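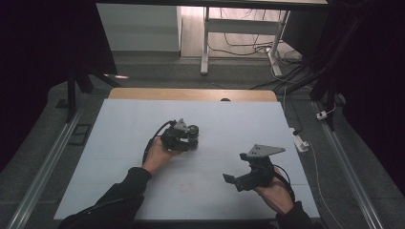

Slide 3. Hand-held grippers over the work surface, one in each hand.

Speaker notes, Salamatu Asante, Selano project review, Oct 20, 2020

Leave the slide up while the method is introduced. The question for this section is whether two-handed tasks can be taught from demonstrations given with hand-held grippers, without driving the robot itself.

Point out that the left and right grippers are held at different angles. Our method records each gripper's path on its own and then learns the timing between the two. The earlier Nyaga method treated both hands as a single path, and it did poorly when one hand had to wait for the other.

Results. The policy was trained on 70 demonstrations per task and tested on 40 trials per task in June. The two-path version completed over 70 percent of the trials on the folding task. State clearly that the Fukton insertion task remains weak, and that all 7 operators were experienced staff. We have no data yet from new operators.

Pause for questions on timing before moving on. If asked about the Trallitine comparison, refer the audience to the backup slides. Next slide: failure cases.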